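The Brown Blanket
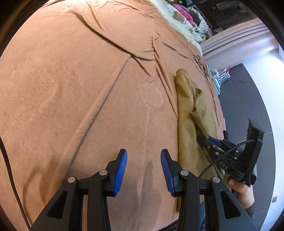 My aunt Rozália left me a bed. I mean that she left me an apartment in Semport with a bed in it, along with a great many other things, but when I got there with the key it was the bed I couldn't get past. It took up most of the back bedroom, and she had apparently been making it for years without ever taking anything off. On top was the big brown plush blanket, the one with the fine ribs running through it, and a crumpled tan cloth lying across it, and beyond that a pale green sheet all bunched up, and then a pile of pink and flowered bedding that I remembered from when I was six and had the chicken pox. I put my bag down in the hall and said hello to it. That's how tired I was.

I had nine days. The apartment was already promised to a couple from Werov, and Igor Halás at the agency (very polite, wears a tie in the heat) had told me twice on the phone that they wanted it bare. "Bare walls, bare floors," he said. I said what about the light bulbs, and he said he would ask.

So I started with the bed, on the theory that if I could do the bed I could do the rest.

The first thing I did was lie down on it, of course. I only meant to see what it was like. The blanket was so soft it was almost rude, and it still smelled of her hand cream, and I woke up with ridges printed all down one cheek and someone ringing the bell.

It was Ľubica Říha from downstairs. I hadn't seen her since I was a teenager and she looked exactly the same, only shorter. She had a pot of soup with a plate on top for a lid.

"You've been asleep," she said, looking at my face.

"I've been sorting."

"Mm," she said, and went straight past me to the kitchen.

We ate the soup standing up. She told me who had died and who had moved to Holub to be near the grandchildren, and which of the elevators to avoid. Then she rinsed the pot, dried it, and went and stood in the bedroom doorway for a while with the dish towel over her shoulder.

"Which one is on the bottom?" she said.

"Bottom of what?"

"The bed. There was a quilt. Blue, with a white edge. She made it the year she worked at Drorard, out of the pieces they let the girls take home. It took her one whole winter and she swore the entire time."

I had never heard of a blue quilt. I had heard of Drorard, because everybody's aunt worked at Drorard, hemming curtains, until it closed. Rozália was there for one year and talked about it for the rest of her life. But a quilt, no.

"She put it away when Marek left," said Ľubica. "Or she put things on it. I don't know. I didn't ask, you didn't ask her."

You really didn't. I tried once, when I was about fifteen, to find out who Marek was, and she gave me a bag of peas to shell.

So the next morning I opened both windows and got going. The tan cloth came off first. I folded it, badly, and laid it on the chair. Then the brown blanket, which weighed as much as a large dog and didn't want to be folded at all. Every time I got two corners together the middle slid away onto the floor. In the end I rolled it up and sat on it and tied it with a bathrobe belt, and it sat in the corner for the rest of the week looking at me.

Under it there was more. A cream thing with a fringe. Two sheets that had gone thin as paper in the middle. A gray army sort of blanket, very scratchy, with somebody's initials sewn into the corner in red thread, not hers. I looked at those for quite a while. Then a tablecloth! An honest tablecloth, ironed, with the fold lines still sharp. I called my friend Kausar about it, since she likes to be told things as they happen.

"How deep are you?" she said.

"I've reached a tablecloth."

"Keep going. Is there a mattress at all, do you think?"

"I'm beginning to wonder."

"Call me when you find her money," said Kausar, and went back to work.

There was money, as it happens. Not very much. It was in an envelope between the tablecloth and the next sheet, 220 in notes that went out of use before I was grown, and on the envelope she had written "for the coat." I don't know what coat. I sat on the floor with my back against the rolled-up blanket and thought about all the coats I could remember her in, and there was only ever the one, the green, with the collar she kept turning.

The quilt was under that.

I knew it before I had it all uncovered, because of the white edge. It was blue the way Ľubica said, but it was about thirty blues, curtain blues, stripes and dots and one piece with tiny sailboats that must have been meant for a child's room somewhere. The stitches were awful at one end. Enormous, furious stitches. By the middle they had calmed down, and by the far end they were so small I had to get my glasses. You could see the whole winter in it.

I went down in my socks and got Ľubica. She came up with flour on her hands and wouldn't touch it, she just bent over with her hands behind her back like somebody in a museum, and walked along it from one end to the other.

"There," she said, at the bad end. "That's me. She let me do that corner. I was terrible."

"I thought that was Rozália swearing."

"No, no. She unpicked hers." She straightened up. "She never unpicked mine. I was sure she had."

Then she said the dough would be over the side of the bowl by now, and went home, and I heard her door close, and it was a good long time before I heard anything else from down there.

The rest of the week went the way those weeks go. Boxes, string, the neighbor's cousin with the van. I found 54 jam jars under the sink and not one lid. Igor Halás came by with a tape measure and told me the couple would be happy to keep the light bulbs. He asked if I might leave the bed frame too, and I said yes, gladly, he could have it with my blessing.

The cream thing with the fringe went to the church. The scratchy gray one I kept, because of the initials, and it's in the trunk of my car, and I haven't decided. The envelope is in my desk.

The quilt I carried downstairs on my last evening, over both arms. I'd practiced a little speech about it, how it was half hers, how my place was too small and the sun would fade it. I got as far as "Mrs. Říha, I was thinking," and she took it from me and said I looked thin.

And I have the brown blanket. I drove it home on the passenger seat with the belt done up around it, all the way past Holub, with the windows down. It's much too big for my bed. It hangs down to the floor on both sides and the cat has moved in underneath. Last night it got cold, properly cold for the first time, and I looked for something to put on top of it and found the tan cloth, still badly folded, and threw that on too.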